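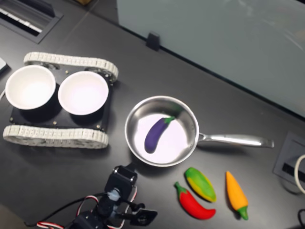
*Kulla arm and tracked base on the bench, eggplant in the pan.*

**From:** Remo Sala
**To:** fonder-list
**Subject:** Re: Kulla kit, is it worth it for a class?
**Date:** Sunday, January 2, 2022

> On the Fonder list, Debora Cocco wrote:
>
> We are looking at the Kulla kit from Konstantinidis for the evening class in Haltport. The shop page says it comes with the arm, the tracked base and all the servos, and that the arm can be put together in one evening. I have 240 to spend per kit and I'd be buying 2 to start.
>
> Three questions for anyone who has one:
>
> 1. Is the assembly really one evening for someone who has never built an arm?
> 2. How is the gripper on round or slippery things? The students want to do a kitchen task, toy food into a bowl or pan.
> 3. Are the bowls on the base a part of the kit or something people add?
>
> Also, has anyone dealt with their support?
>
> Debora

Debora,

I have had one since August. Answers in your order.

**1. Assembly.** No, not one evening. It took me three, and I had built an arm before. The brackets go together fast. What takes the time is centering each servo before you fit the horn. The printed guide puts that step after the horn is on, so you do it twice. The PDF on their site has the order fixed. Use the PDF and ignore the booklet.

The tread links for the base come loose in a bag and you snap them together one at a time. Do a full tread, fit it, and check the tension before you start the second one. I made mine a link too long the first time and it kept walking off the wheels.

**2. Gripper.** The fingers are flat black plates. On the toy vegetables my results depend mostly on the angle you come in at. The carrot and the chili pepper are easy if you grip across the middle. The eggplant is harder: it is glossy and fat at one end, and if you close on the fat end it squirts out. Grip closer to the stem.

I logged one long run with the arm going from tabletop to pan, same program, toys put down by hand at different angles. It got 81 percent into the pan. Most of the misses were the eggplant. I then stuck thin rubber sheet on the inside of the fingers and that helped, but I didn't log that run, so I won't give you a number.

Watch the pan. Mine is a steel frying pan with a long handle and the arm can catch the handle on the way back. I turn the handle away from the arm and that cured it.

**3. Bowls.** Not in the kit. The base comes with a bare black plate, screwed down at the corners. I put two white bowls on it side by side. The left one hangs over the end of the plate a bit, and I haven't had trouble from that at slow speed. If your students are going to drive it with food in the bowls, get smaller ones or stick them down with putty.

The toy food and the pan are not in the kit either, whatever the shop photos suggest. Add that to your budget.

**Cables.** You didn't ask, but this is my main complaint. The servo leads are the red and white striped kind and there is a lot of extra length. They end up in a loop around the arm. There are no clips in the box. I have had the loop snag on the gripper bracket twice, and one time it pulled a plug out of the board and the arm dropped. Buy a bag of small cable ties and do this before you power anything up. Leave slack at each joint, then move the arm by hand through its whole range and look for tight spots.

**Support.** Slow but fine. One of my servos buzzed from day one. I wrote to Konstantinidis, waited nine days, and got a new one without having to send back the old one. They answer email only.

**Spares.** Order at least one extra servo per kit. With a class somebody will drive the arm into the table and hold it there, and these get hot fast when they stall. The spare was 40 with shipping when I bought mine. That puts you over your 240 if the kit price is still what I paid, so you may want to ask them for a school price. I don't know if they do one.

Would I buy it again? For home use, yes. For a class I would buy one first, build it yourself, and order the second after that. You will then know which steps to do ahead of time. I'd center all the servos before the students see them.

I can send you my program and the list of joint limits I use. The default limits let the arm reach down into the table, so change those first. Tell me which firmware your board ships with, as the file format changed at some point and mine is the older one.

One thing I have not tried is running the arm and the base off the same supply. If anyone else on the list has, I'd like to hear how it went.

Remo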